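About Drandlow

Drandlow is a loft conversion and fitted furniture company. We turn attics into rooms people can work, sleep or study in, and we build the desks, shelves and cupboards that go into them. Most of our jobs are in ordinary terraced and semi-detached houses.

Berwyn Gough and Lucimara Mendonça started the business after several years working for the same roofing contractor. Berwyn had trained as a joiner and Lucimara as a structural technician. The first workshop was a rented unit with one bench and no heating. We now have 2 workshops, one for cutting and assembly and one for paint and finishing, and the office is upstairs from the second.

What we do

A typical project begins with a survey. We check the roof timbers, the height at the ridge, the position of the stairs and the state of the insulation. If the loft is not suitable we will tell you at that stage, and there is no charge for the visit. If it is suitable, you get drawings and a fixed price.

We deal with building control on your behalf and with your neighbours' surveyor if there is a party wall. Planning permission is not always needed, but we check every time.

Roof windows are fitted by our own team. We do not use subcontractors for this work – leaks around windows were the most common fault we were called out to repair when we started, and we would sooner be responsible for the whole job. 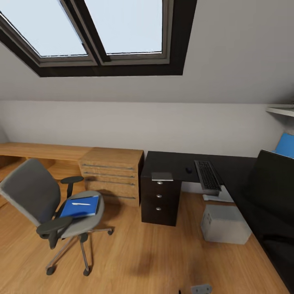 Roof window in a sloped ceiling, with a desk along the low wall.

Fitted furniture

Thaís Bittencourt runs the furniture side. Sloping ceilings and short walls leave little room for anything bought off the shelf, so we make pieces to measure. You can order furniture from us without having a conversion done. The minimum order is £3000, including fitting.

Customers choose from painted or timber finishes, and we keep samples at the office. Allow 3 months from final drawings to fitting, longer if you order before Christmas.
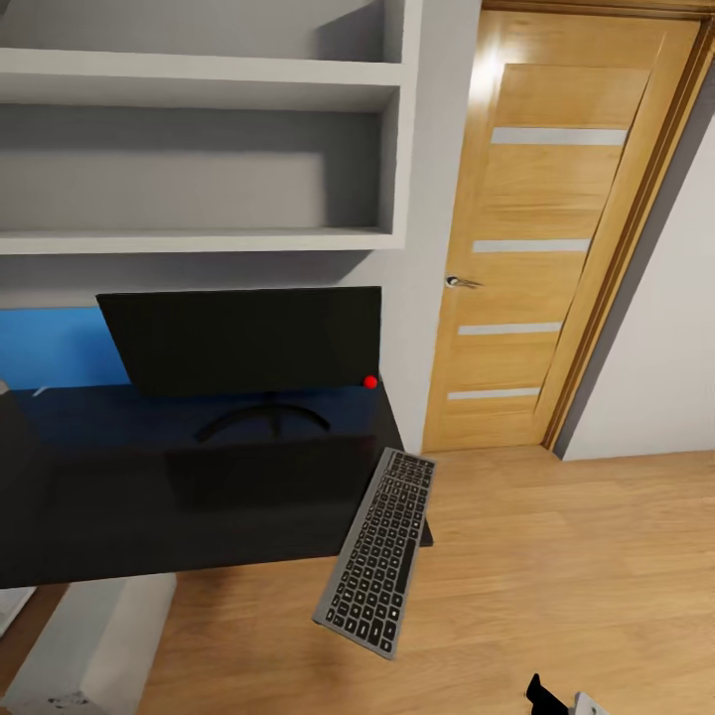

Built-in white shelving above a desk.

The people

Evaristo Aguirre manages the site teams and is the person you will speak to most once work has begun. Sieglinde Fröhlich looks after the drawings and building control applications. She also answers the phone on most mornings. We take on apprentices each September, in joinery and in roofing, and most of those who finish stay with us.

Guarantees

Our conversions are guaranteed for ten years and our furniture for five. The guarantee passes to the new owner if you sell the house. Please keep your completion folder, as it has your job number and paint references in it.

Visiting us

The office is at 283 Vasconcelos Road, next to the tile merchant. We are open from 8am to 4.30pm. Parking is at the rear.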